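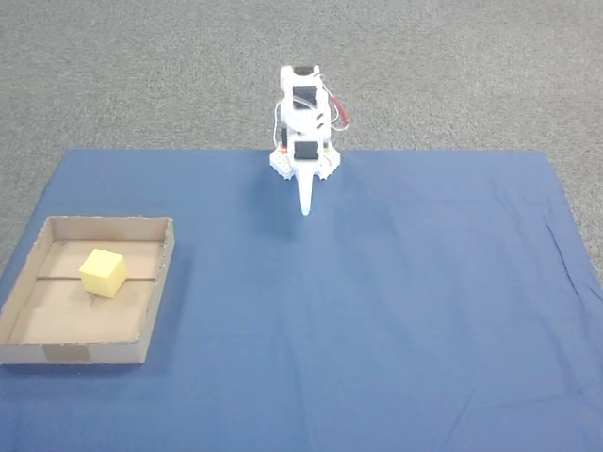 Small Arms, Four Controllers
A bench comparison at the low end of the market

By the Graditz workshop desk

A desktop arm built on hobby-class servos is now cheap enough that most buyers spend longer choosing the controller than the arm. The controllers are harder to compare. Their makers quote update rates and channel counts, and neither figure says much about whether the tool will come down on the same spot twice. We ran the same arm under four of them for most of September and recorded where the tip went.

The arm is the Fladwood, a printed design in white brackets, with two black servos one above the other in the column and a wide base plate at the foot. We fitted it with the long tapered finger instead of the parallel jaw. A jaw has backlash of its own, and it would have been mixed in with everything we were trying to measure. The finger has a rounded tip, which lets it touch cloth without catching.

Task and surface

The task was a reach and a push. The arm starts upright with the tip just over the sheet, turns to a commanded angle, lowers, and moves a foam cube a set distance across the floor of a shallow cardboard tray. The tray begins well outside the reach of the arm and is slid to one of several marked distances before each block of trials. Foam is a demanding load for this kind of test. It weighs almost nothing, it tips if struck high, and it gives slightly at the face before it starts to move. A controller that overshoots will roll the cube onto its side, and that can be scored without instruments.

The surface was blue cloth over office carpet. A steel plate would have given tidier numbers. Most arms of this size are set up on whatever the owner has, however, and a compliant floor brings out base movement that a bolted mount conceals. Yellow on tan cardboard also separates well in the overhead camera, which we used for all position readings.

Each controller ran 2,528 trials, in blocks of 174 or fewer. The base was realigned to the far edge of the sheet between blocks. Within a block it was left alone, and any drift was counted against the result.

The controllers

The first was the stock Fladwood board, which sends position targets to the servos and leaves the rest to them. It has no trajectory planning. A move is one step from the old angle to the new one, at whatever speed the servo chooses. Short moves were acceptable. Long moves ended with a visible ring at the tip, and the reaction twisted the base on the cloth. By the end of a typical block the arm was no longer square to the edge.

The Graditz house controller is the one we use for reference work. It interpolates each move at 100 steps with a smooth start and stop. It is slow, and it has no feedback beyond what the servos supply. Its base drift was the lowest of the four. The cube tipped rarely, and nearly always at the farthest tray position, where the finger meets the foam at a shallow angle.

The Trarnberg unit adds current sensing on each channel. In principle this tells the controller when the finger has made contact. With foam, the rise in current on first touch was smaller than the noise from the gears, and contact was usually reported late or missed. We repeated one block with a block of pine in place of the cube and the detection worked as the manual says it should. Buyers who intend to handle soft parts should treat the feature as absent. Motion quality without it was good, a little behind the Graditz on drift and clearly faster.

The Ó Ceallaigh board is the most expensive and the hardest to set up. It runs a model of the arm and corrects for sag as the finger extends. The model needs link lengths, and the supplied file assumes the parallel jaw. With the finger fitted and the file unchanged, the tip came down short and scraped the cloth. Entering the correct length took a few minutes; finding out which of two fields held it took most of an afternoon. Once corrected, it gave the tightest grouping at every distance and was the only unit whose error did not grow at full reach.

Cables and power

Cable routing affected the results more than we had allowed for. The thin leads run down the side of the column, and the red wire stands out from the bracketry in a loop. If that loop is too short, it pulls on the joint toward the end of its travel. Early runs with a tight loop showed a bias to one side under every controller. We lengthened it, discarded those runs, and started the count again. Anyone comparing published figures for this arm should ask how it was wired.

Supply voltage mattered less. All four units were run from the same bench supply. The stock board reset itself on fast reversals when the current limit was set low — a fault that looks like a software crash until the supply is watched during the move.

Wear

After 2,000 trials we checked the play at each joint by hand and with the camera. The lower servo had loosened measurably on the arm used with the stock board. The arms used with the other three had not changed by an amount we could separate from reading error. Each controller had its own arm from the same batch, so one weak gear train could account for the difference, and we would want a second set before making much of it.

Choosing

For push and reach tasks on an unclamped base, the Trarnberg is the sensible purchase, with contact sensing switched off for foam. The Ó Ceallaigh is worth its price where full reach is used often and the tool is not changed from week to week. The stock board will do for short moves if the base is screwed to something. We have kept the Graditz out of the ranking, as it is not sold separately.

A follow-up with the parallel jaw is under way, using the same cloth, the same tray distances and a heavier cube.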